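Subject: Re: [sostville-swap] Odd socks and the March table

Hello all, and thank you for your kind notes about my knee, which is much better!
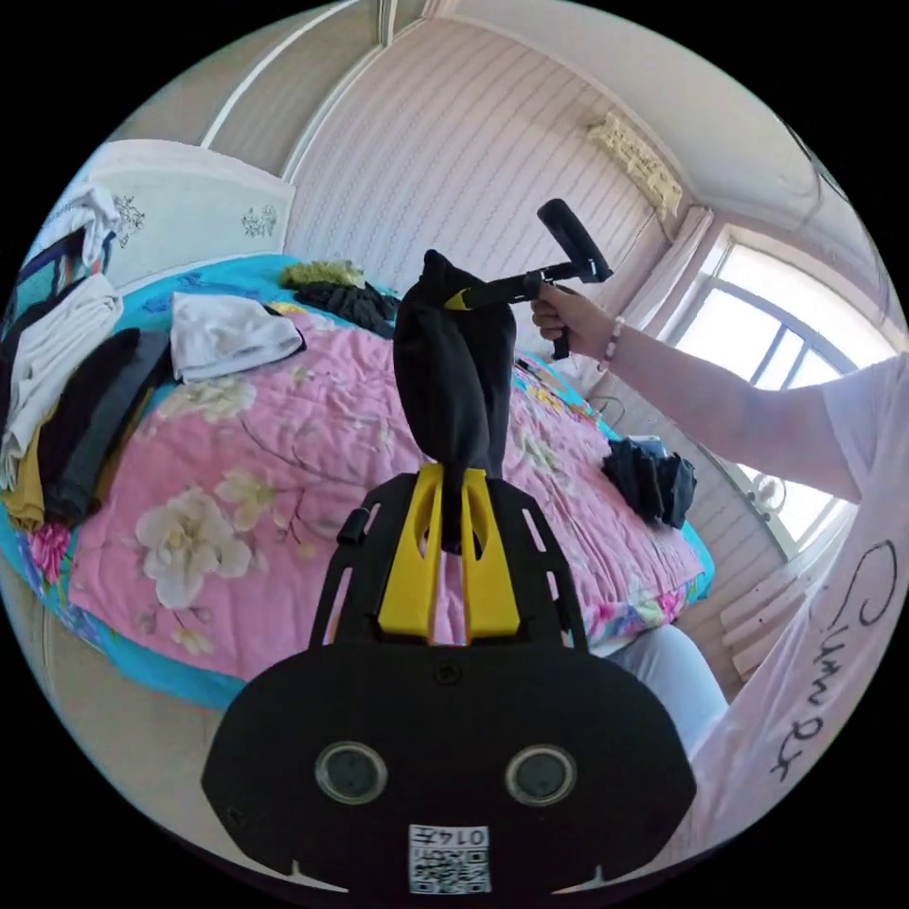 Something black for the mending pile, possibly a sock.

On Tue 28 January, Simão Seixas wrote:

> Dear Ermelinda, are we doing the darning table again in March? My mother has kept back a whole bag of heels and toes for you, and she wants to know whether you would rather have them washed first. Also, is the wool shop in Furau still open?

Simão, yes please to washed, and do give your mother my love. We are doing the table again, in the same corner of the hall by the radiators (bring a cushion, those chairs have not got any softer). I thought we might have two sessions this time, one in the morning for people who have never threaded a darning needle in their lives, and one after lunch for the rest of us who mostly come for the chat.

The Furau shop is open, but only until one o'clock, and she has stopped stocking the thin grey I like. I have been using Grurerine instead, the four-ply, and it's lovely stuff – a bit splitty on the needle if you pull hard, so go gently and leave a little loop at the end of each row. It felts in nicely after a wash or two. I still have nearly 2,000 metres of it on the big cone, so nobody need buy any specially.

If anyone has a spare darning mushroom, could you bring it along? Mine has a crack and it snags. A smooth old light bulb will do just as well, my aunt in Won never used anything else.

Warmest wishes to everyone,
Ermelinda Antunes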